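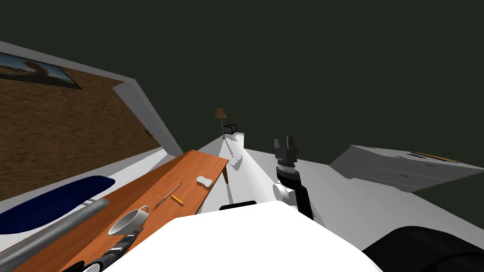
Flirbridge adds simulated rooms to Noma set

Apr 6, 2019

Flirbridge has added 24 simulated rooms to Noma, its set of recorded examples for training two-armed robots. Each task is run 43 times in a room, with the start positions of the table items changed between runs. Joint angles and gripper states are saved with every run - failed attempts are kept and marked as such.

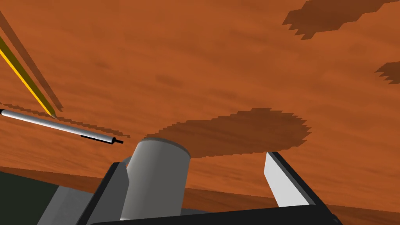
Simulated view over the left gripper, with a grey cylinder between the open fingers.

The first 6 rooms were built in January. Work on drawers and other furniture will follow at the Olszewski site.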